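Cahier d'atelier, cellule à deux bras « Ravby »
19/08/2018

Repris la cellule après l'arrêt. Objectif du jour : câbles, butées logicielles, recalage du zéro des deux bras, puis remise en place du poste verres pour la suite.

Câbles. La gaine violette du bras gauche tirait au coude quand le poignet passait en rotation complète. Défait les deux attaches du haut, redonné du mou entre la pince et le coude, refermé sans serrer à fond. Même chose à droite, où la boucle montait déjà assez haut. Je l'ai laissée comme ça, elle ne touche pas la paroi en butée. À surveiller quand on travaille près du casier en bois : le câble peut descendre jusque dans les cases si le poignet est bas.

Fixation. Vérifié les vis de la platine noire entre les deux bras. Une vis côté gauche avait pris du jeu, resserrée, trait de feutre sur la tête pour voir si elle bouge. Rien côté droit. La platine est bien usée en surface mais plane à la règle, on ne la change pas. Le rail à lumières en dessous n'a pas été démonté.

Zéro. Refait la prise d'origine à froid, puis après 23 cycles à vide. Bras gauche : pas d'écart mesurable au comparateur. Bras droit : l'axe du poignet revient toujours un peu court dans le même sens. Même symptôme qu'en janvier, on avait mis ça sur le compte du codeur. Je pense maintenant plutôt au serrage du moyeu. Pas ouvert aujourd'hui, il faut la clé de chez Nallinia et elle est restée à Feretside.

Pinces. Nettoyé les doigts à l'alcool. Effort de fermeture redescendu d'un cran des deux côtés, l'ancien réglage était prévu pour des pièces plus raides et marquait les pieds des verres. Nouvelle valeur dans le fichier de config, l'ancienne est en commentaire juste au-dessus. Ne pas l'effacer, on en aura besoin pour le poste suivant.

Vitesses. Approche limitée à 10 % dans la zone du support à verres, tant que le zéro du bras droit n'est pas propre. Ailleurs on reste sur le réglage habituel. Temporisation de 600 ms ajoutée après ouverture de la pince, sinon le bras repart alors que le verre se balance encore dans le support.

Parois. Passé un chiffon sur les panneaux clairs et sur la tôle devant le rail. Le plateau gris est rayé et piqueté de blanc, surtout au milieu. Ça ne part pas au chiffon. Huang propose un revêtement à coller, j'ai demandé un échantillon avant de commander quoi que ce soit. Attention au reflet de la tôle si on déplace l'éclairage, la détection avait déjà accroché dessus.

Poste verres. Support à volutes dorées au centre du plateau, les verres de couleur suspendus pied en haut. Le verre transparent est à part, à gauche du support. C'est celui que la vision perd le plus souvent sur fond gris, je le garde pour un essai séparé. Casier au fond à droite, pince droite amenée au bord avant pour contrôler la portée. Ça passe sans forcer.

Compteur de cycles relevé en fin de séance : 830. Reporté sur la fiche.

Reste à faire :
- moyeu du poignet droit dès que la clé revient
- refaire les 23 cycles ensuite et comparer
- remplacer les attaches du bras gauche par des modèles à velcro
- étiqueter l'arrivée des fils orange côté base droite, on cherche à chaque fois
- essai du verre transparent, éclairage bas
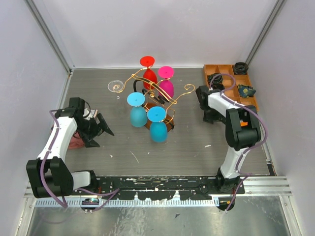 Cellule Ravby, poste verres en place, bras droit au bord du casier.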